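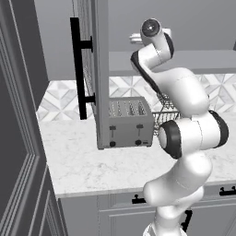
Figure 7. Rendered kitchen corner with a white robotic arm at the counter and an upper cabinet door open.

4.2 Upper materials and abrasion

Three upper constructions were compared: full-grain suede, split suede with a neoprene collar, and a knitted polyester upper. All pairs were supplied by Plivard in a single size and built on the same last, with an identical foam midsole. The Esen outsole compound was used throughout, so differences in wear can be assigned to the upper alone.

Toe-box panels were cut from 267 shoes and abraded under a constant load. A panel was recorded as failed when the backing fabric first showed through the face. Testing stopped at 300 cycles, and panels that had not failed by then were treated as censored. The median for split suede was 291 cycles. Full-grain suede did not reach its median within the test window. Knitted panels failed earliest, usually at the edge of the toe overlay, where the stitching stands above the surface.

Color transfer was scored separately with the Khurana rubbing scale. Dark blue and purple dyes marked the white test cloth more heavily than gray on both suede types. Feng-yi Cheng repeated the scoring without knowledge of the dye lot, and the ranking of colors did not change. The collar seam was excluded from this analysis, as the Urkton clamp could not hold neoprene flat without stretching it.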